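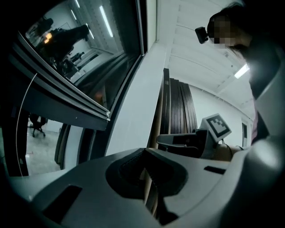 Biombo

El biombo es un mueble plegable formado por varios paneles u hojas unidos entre sí, que se sostiene de pie gracias a sus propios pliegues y sirve para dividir, ocultar o adornar una estancia. ¡Pocos muebles hacen tanto con tan poco! La palabra procede del portugués y, en último término, del japonés byōbu, que suele traducirse como «protección contra el viento».

Historia
Los primeros biombos se conocieron en China, desde donde pasaron a Japón. Allí se aligeraron y se cubrieron de papel y seda pintados, hasta convertirse en una de las formas más admirables del arte japonés. Con el comercio marítimo llegaron a Europa y a la Nueva España, cuyos talleres crearon un estilo propio, con vistas de ciudades y fiestas, que sigue siendo una delicia para quien lo contempla de cerca.

Construcción
El modelo más sencillo tiene 3 hojas, aunque los hay mucho más largos. Las hojas pueden ser macizas, de tela tensada, de celosía o de listones verticales de madera. Estos últimos tienen un encanto especial – la luz resbala por los cantos y cambia a lo largo del día. El plegado en acordeón da estabilidad: un biombo del todo recto se vuelca con facilidad. Las bisagras de doble acción permiten doblar cada hoja en ambos sentidos.

El taller Galindo, de Jadmont, fabrica hojas de 52 cm de ancho en madera oscura, y su modelo Wuvell, de listones, se ha vuelto muy popular en viviendas pequeñas.

Usos
Nació para cortar las corrientes de aire y pronto fue vestidor, fondo de salón y pared de quita y pon. Hoy separa el dormitorio de la zona de trabajo, esconde estanterías o crea un rincón de lectura sin obra alguna.

Véase también
Celosía
Mampara
Shōji

Última edición: 11 oct 2024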